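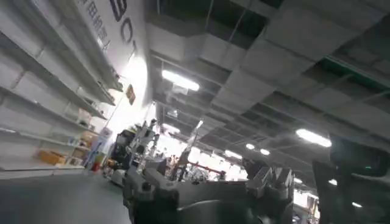 Unit 4: Shelving and Stock at a Trade Show Stand

Hi everyone, these are my notes from the October session, tidied up a bit for those of you who missed it. Bring them along next time, we'll be marking them up together.

I want to start with shelves, and I know, I know, you all wanted to start with lighting. But a tall white unit along a wall does a lot of work in a hall, and it's the piece students most often leave until last. Look at how much of that white shelving is still bare, with two cardboard boxes down near the bottom. Keep your heavy cartons low like that while you're setting up! Marlene Frota told us she once watched a full box of catalogs come off a top tier at the Furonlow show, and she has packed from the floor up ever since.

Working out your tiers

For the Murnmont exercise your budget is 1000 dollars and your client wants 400 leaflets and 265 sample packs on the stand. Not all of it goes out at once. Put out enough for the morning, box the rest, and write the contents on the short end of each box (the end you'll be looking at when you're crouched down in a hurry).

White shelves against a white wall

These can vanish under bright hall lights, and small signs can suffer too. A brown and orange sign like the one on the wall past the shelving has a fighting chance. Pale gray would be gone. Big black lettering up high is a safe choice - you can read it over people's heads.

For next time

Read chapter 3 of the Gwynne handbook, the part on load limits. Then sketch one shelf wall for Murnmont, front view only, with every box drawn in. Yoga Sitompul has the spare graph paper if you need some. Pencil, please!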